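3.2 Surface Materials and Dust Retention

The second part of the study concerned how household surfaces hold settled dust between cleanings. Homes were recruited in two towns, Cladumum and Skiduslow, and each home was visited once in April. A total of 424 wipe samples were collected from 51 homes. Samples were taken from shelves, window sills, floors and the outer casings of household goods. Residents were asked to avoid dusting the selected surfaces before the visit.

Each surface was placed in one of three groups: smooth, textured or open. The open group covered meshes, grilles and woven materials. Grouping followed the Borbély scale, which rates a surface by the depth and spacing of its openings. Where a single object included more than one type of surface, each part was recorded on its own line (Figure 4).
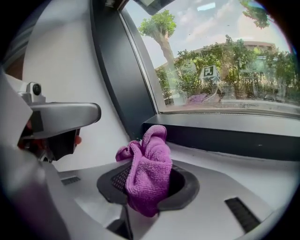
Figure 4. Light-gray molded plastic with a recessed black mesh grille.

Wipes were sealed at the home and weighed at the Jumard laboratory after drying. Surfaces in the open group held more dust per unit area than smooth surfaces in both towns. The difference was larger in Skiduslow, where 40 percent of the homes faced an unpaved road. Textured surfaces gave mixed results, and the values for painted wood varied widely from home to home.

Room use had a weaker effect than surface type. Samples from bedrooms and living rooms did not differ once the surface group was taken into account. Kitchen samples were analyzed separately, as cooking grease changed the weight of the wipes. These results are reported in Section 3.3.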